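Gyamfi Adult Education Centre
Household Management, Module 653
Handout 4: Crumbs, grease and marks in the kitchen
Tutor: Efua Wumbei. Last revised May 11, 2018
170 shares 10 comments

Read this before the practical. It follows on from Handout 3 (floors and drains) and covers the dry side of the kitchen: worktops, boards, small appliances and the marks they pick up. Sinks and taps come in Handout 5 and are left out here.

1. Kinds of dirt

For this course we sort kitchen dirt by what shifts it, because the same spot on a worktop can be dealt with in very different ways depending on what is in it.

Loose dry dirt is crumbs, flour, dust and spilt salt. It should be removed dry, with a brush or a dry cloth. If you wet flour first you make paste, and the paste goes into the joints of the worktop and sets there.

Grease is fat from cooking or from hands. Plain water does very little to it. You need a detergent, warm water if you can get it, and some time. Most students wipe too soon. Put the solution on, leave it while you do something else, then wipe.

Scale is what hard water leaves when it dries. Detergent does not remove it. A mild acid such as vinegar does, but acid must be kept off marble and limestone.

Stains are colour which has gone into the material. Tea, turmeric and beetroot are the usual ones. A stain may remain when the surface is perfectly clean, and it is worth explaining this to the people you work for.

2. How detergent works

A detergent molecule has one end that mixes with water and one end that mixes with fat. The fat end goes into the grease, the water end stays outside, and the grease comes away in very small drops that can be rinsed off. Soap works in the same way but is made from fats or oils and an alkali. In hard water soap forms scum, and for this reason most washing-up liquids are not soap at all.

Bar soap is still used for hands, and some people like it for cloths and brushes. Keep it where it can drain. Wax blocks, used on drawer runners and some timber, are easily confused with soap once the wrapper is off. Label the container, and test on a scrap before using either on furniture.
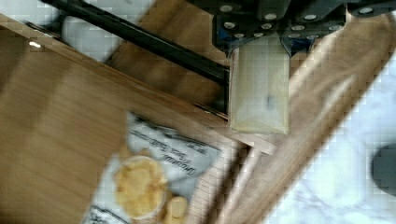 Fig. 1. Pale block with a small dark mark near the middle.

Efua's rule for any unlabelled product is that it does not go on a surface until somebody has identified it. Smell is not a safe test. Last October a group at the Jekamside site put floor polish on a worktop and it took two sessions to get off.

3. Cloths

A dirty cloth moves dirt about. Use separate cloths for worktops and floors, and mark them. Folding a cloth into quarters gives you eight clean faces, and you should turn to a new one as soon as the old one leaves a smear.

Wash cloths hot and dry them fully before they are folded away. A damp cloth left in a heap will smell by the next day - if it smells, it goes back in the wash.

4. Wooden boards

Wood swells when it takes up water and shrinks as it dries. If one face gets wet and the other stays dry, the board will bend. This is why we wash both faces, even when only one has been used.

Scrape first. Wash with hot water and detergent, working along the grain. Rinse, dry with a cloth, then stand the board on its edge with air on both sides. Do not soak it and do not put it in a dishwasher. Deep cuts hold food and moisture, so a badly scored board should be sanded back or replaced.

Food-grade mineral oil may be used on a dry board. Put on a thin coat, leave it overnight and wipe off what has not gone in. Cooking oils such as sunflower or olive go rancid and should not be used.

Keep one board for raw meat and fish and another for bread and salad.

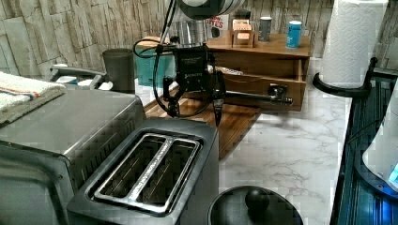 Fig. 2. Toaster and wooden cutting board on a kitchen countertop.

5. Toasters

Switch off at the wall, take out the plug and let the toaster cool. All three steps come before any cleaning, and you will be asked for them in the assessment.

Most models have a crumb tray that slides out near the base. Empty it over a bin, wipe it, dry it and put it back. If there is no tray, turn the toaster upside down over newspaper and shake it gently. Never put a knife or fork into the slots, and never put the toaster in water.

Wipe the outside with a cloth that has been well wrung out. Steel tops show finger marks, and a dry cloth used along the direction of the finish will take off most of them. Do not use scouring powder. The scratches are permanent and they hold grease.

Crumbs which are left to build up can scorch and in time can catch fire. In a shared kitchen the tray should be emptied once a week.

6. Order of work

Clear the worktop. Do the small appliances first, then shelves and splashback, then the worktop itself from the back to the front. Floors are last. Kojo Asamoah will demonstrate the full sequence in the Sturberg kitchen and you will then repeat it in pairs.

7. To prepare

Write half a page on one surface in your own kitchen. Say what it is made of, what kinds of dirt it collects and how you clean it now. Hand it to Setsuko Matsuda at the start of the practical. Bring an apron and two clean cloths.

Gyamfi Adult Education Centre | Contact the course office | Copyright 2018 | Back to top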